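Checking the fingers before you trust a safe-grip setting

Plenty of guides tell you to set a force limit and carry on. I don't believe a number on a screen until I've looked at the fingers myself.

1. Stop the arm and lock it out. A paused program doesn't count.
2. Close the fingers and look along the seam.
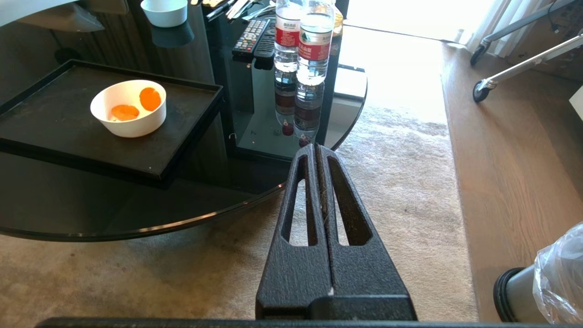 Fingers closed over carpet, with lint along the seam.

3. Pick off any fibres -- tweezers, no solvent -- and look for scuffs on the inner edges.
4. Clear glass and drinks out of reach. The Forkstead checklist says "where practical", and I'd cross that out.
5. Run 11 slow open-and-close cycles before any real pick.

Write it in the log, even when you find nothing.

Lino Fiore, 15/11/2021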